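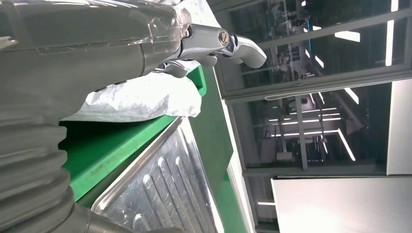 3.2 Bins, trays and liners

The study covered two workrooms at the Zirkthorpe site, known to staff as Lular and Lurnar. Both rooms keep small parts and supplies in open plastic bins, and in both the bins are shared between shifts. We recorded what each bin held at the start and end of a shift, and whether its contents were stored directly in the plastic or in a second container placed inside it.

The second arrangement was the more common one in Lular. Staff there set a metal tray inside the bin and treat the tray as the working surface, so that a whole set of parts can be lifted out in one go. Figure 1 gives a case of this kind: a rectangular tray with a raised, beveled border sits within a bright green bin, and a crumpled translucent bag bulges over the bin's edge. The floor of the tray carries long parallel ridges. The green rim has a few dark smudges on it. We did not score marks of this sort, as our cleaning records deal only with the inside surfaces.

Bags caused more difficulty in coding than trays did. A bag could be a liner, a wrapper left over from a delivery, or packaging for something still in use, and its position alone often did not settle the matter. We therefore used one code, "loose plastic," for any bag or sheet lying in, on or over a bin - whatever its purpose. Bags that were clipped or tied to a bin were coded separately. Of the 20 bins followed in Lular, 11 had loose plastic at the end of at least one shift. In Lurnar the number was 12, also out of 20.

Glass partitions were noted as part of the setting. In Figure 1 the partition has dark gray framing, and tables and stands are visible in the room beyond. Staff in both rooms told us that being seen from next door made them more likely to clear the tops of bins, but we have no measure of this and do not include it in the analysis.

Bin positions were taken from the floor plan supplied by Grewal, the firm that fitted out the rooms. Where a bin had been moved between shifts we kept its original number and entered the new position in the log. Tray contents were listed by type and not by weight. Section 3.3 describes how the shift records were combined.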